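The Third Row at the Geerts

My grandmother had a theory that you could tell everything about a movie theater from its third row. Too close for sensible people, she said, so whoever sits there either came late or came on purpose. I have been sitting in the third row of the Geerts in Pastbridge on and off since I was nine, always on purpose, and last January I went back to do it again for four nights of old movies nobody has bothered to put out on disc.

The Geerts has 165 seats. It used to have more, but the back rows came out when they put in the new projection booth, and there's still a patch of different carpet where they were. The heat works on the left side. If you go in winter (and you should!), sit on the left.

What pulled me back was a season called Second Billing, put together by Ieva Navickas, who programs the place and also sells you your ticket if you get there early enough. Her idea was simple and a little bit nuts: four nights of movies chosen entirely for the supporting players. No stars on the poster. She picked the maids, the cab drivers, the best friends, the hotel clerks with two minutes of screen time and a better voice than anybody in the lead. Then she printed their names in big letters and left the leads off the flyer completely, which I'm told made one regular so mad he wrote a letter.

I love a supporting player. I always have. When I was a kid I'd watch some grand romance on TV with my mother, and while she was sighing over the couple on the balcony I'd be wondering about the waiter. Did he get home all right? Was he working a double? The leads in those pictures are lit like cakes in a bakery window and they know it, and I get tired of looking at them after an hour. The waiter just has a tray and a line, and if he's any good he makes a whole life out of it.

The first night was a courtroom melodrama with a plot I couldn't explain to you under oath. Something about a forged will and a racehorse. But there's a court stenographer in it, a thin woman with enormous eyebrows, and she never says a word until the last reel. She just types and reacts. Every time the handsome attorney says something pompous, the eyebrows go up maybe a quarter of an inch, and by the halfway point the whole audience was watching her instead of him. When she finally spoke, people clapped. I clapped too, and I'm not a clapper.

Neville Haslam was next to me that night. He used to review for the Pastbridge paper back when it had room for reviews, and he and I have disagreed about movies for 17 years without either of us giving an inch. He thinks the whole premise of the season is sentimental. "They were supporting for a reason," he told me in the lobby, with his coat already on. Neville likes a star. He likes the close-up and the swelling strings, and he thinks people like me go hunting in the corners of the picture to feel clever. Maybe so! But I saw him laugh at the eyebrows.

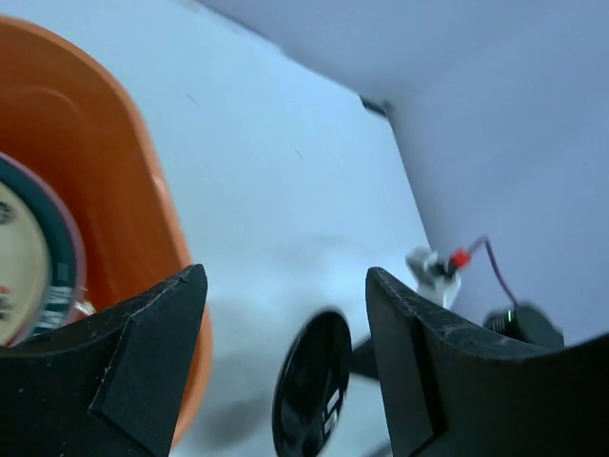
Second night was the one I'd been waiting for, a backstage musical I'd only ever read about in a library book with half its pages loose. It's pretty bad, I have to say. The songs all sound like the same song, and the hero tap-dances as if he's putting out a small fire. But the landlady! She has a boarding house kitchen and she's in charge of every scene that happens there, mostly by handling the groceries. In one long take she reads the leading lady the riot act while she moves her supplies from one place to another, and I thought about it at home the next day, looking at a can sitting at a tilt in an orange plastic bowl and wondering how on earth anyone gets drama out of something like that. She does. She picks up her can of peaches, considers the label, considers the girl, and sets it down, and you know that girl is not getting any peaches. The actress made dozens of pictures, according to Ieva's program notes, and played a landlady in most of them. I'd have rented from her in any of them.

After the show there was a talk from Darius Adomaitis, who restores film prints out of a rented floor in the old Seteck building. I had expected to drift off, because I have been to talks about film restoration before and they involve a lot of slides of mold. Darius didn't bring slides. He told us about hunting for a missing reel of that same musical, which he found in a box labeled as something else entirely, and how the boarding house scene had been cut from most of the prints that went out to smaller towns. The exhibitors wanted more dancing. So for decades people saw the picture without the best thing in it, and wrote it off, and fair enough. Without the landlady I'd have written it off too.

He also said something that's been rattling around in my head since. The scenes that survive in the best condition are often the dull ones, he said, and the ones people loved are chewed up from projectionists stopping and starting them, or snipping out a few inches for themselves. You can tell what an audience adored by the damage. The landlady's scene is nearly spotless, since hardly anybody ever got to run it.

Third night was a western, and I'll be quick about the western. I don't like horses and I don't like dust. There's a telegraph operator with a nice sad face, played by an actor who I think deserved a better decade. Somebody's phone went off during the shootout and got a bigger laugh than the comic relief did. I ate too much licorice.

And then the last night, which nearly didn't happen. The print was coming from a private collector, Ivars Juška, and it got held up somewhere along 2,630 miles of road and rail. Ieva spent the afternoon on the phone. At six o'clock she was in the lobby telling people they might be getting the stenographer again, and several of us said that would be fine by us. Then a van pulled up with the cans in the back, and a cheer went up that you'd have thought was for a hockey team.

The movie is called Kuvgate, after the seaside town where it's set, and it's a sort of ghost story without a ghost. A rich family goes to a hotel to wait for bad news. The stars do a lot of staring at the sea. Meanwhile the night porter, played by a man with the most tired shoulders I have ever seen on a screen, goes up and down the stairs with messages, and lamps, and once with a birdcage, and slowly you work out that he's the only one who knows what happened to the missing son. He doesn't tell them. He just keeps bringing things up the stairs. In his last scene he sits down for the first time in the picture, on the bottom step, and takes off one shoe, and rubs his foot. I was a mess. The woman behind me was a mess. Even Neville blew his nose, although he says it was the cold (he'd sat on the right).

I caught up with Aiguo Yu on the sidewalk afterward. He runs the projectors at the Geerts and had seen Kuvgate twice already that day, checking the reels as fast as he could before the doors opened. I asked him if he ever gets bored watching the same thing over. He said he'd spent both run-throughs trying to see whether the porter's shoe was a prop shoe or the man's own, and he was leaning toward his own, on account of the heel being worn down on the outside edge.

Ieva wants to do the season again next winter. She's got a list going at the ticket window, and you're allowed to add to it if you have a name and a picture to go with it. I put down a florist from an old weepie I saw on TV when I was home sick with the chicken pox. I don't remember the title. I remember she had a pencil behind each ear, and Ieva wrote that down and said she'd look into it.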